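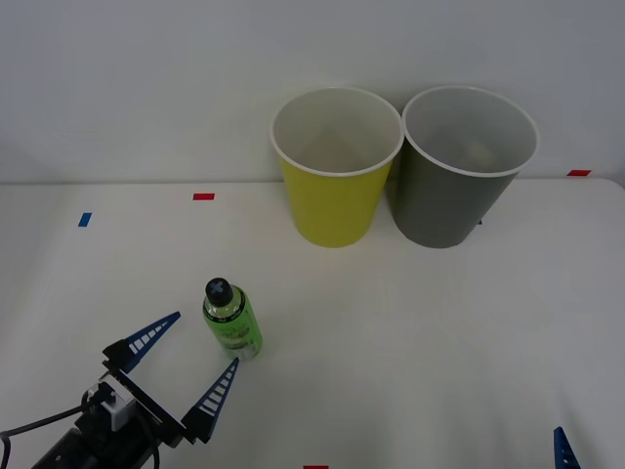
November 3, 2019

I came to the lab early, before the heating had started, and read again the planner code from Plavell. I think I understand now why the left arm makes this strange small stop before it closes the fingers. The planner gives a path of 252 points, but the last two are the same point. The controller wants a velocity between them, receives zero, and brakes. Then it must begin again from nothing. It is a very small thing, and I looked for it in the wrong place for most of February and again this autumn.

I removed the double point in my own branch only. Marcelino Holanda asked me to wait with the main one until Sturngate has seen the logs. He is right, they also use this function for the right arm, and I don't know what they expect from it.

After lunch I worked on the perception part. The bottle is not easy for us. The label is found well, the clear neck is found badly, and so the estimated centre goes too low. I tried to fit only the cap and the green label and to ignore everything between. The estimate is more quiet like this, but I must test it also with the bottle lying down, and for that I have no good model yet. The cups give no trouble, except that the segmentation wants to join them when they stand so close.

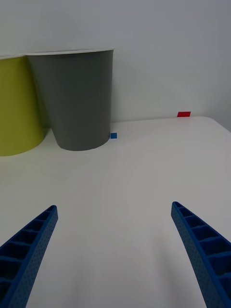

The calibration of the wrist camera is also on my list. The error at the blue mark is 2 mm and at the red one near the wall it is 5 mm, so I believe there is a small rotation which I did not correct. I wrote to Prekham to ask which convention they use for the quaternion. Their manual says one thing on the first page and another in the appendix – I lost a whole afternoon to this once already, in Assunção, with a different arm.

I was tired and wanted to change the gains too, but I stopped myself. If I change the path and the gains on the same day, I will not know which one I should thank.

Tomorrow: write the unit test for repeated points, send the logs, ask Marcelino for the key to the cupboard with the calibration board.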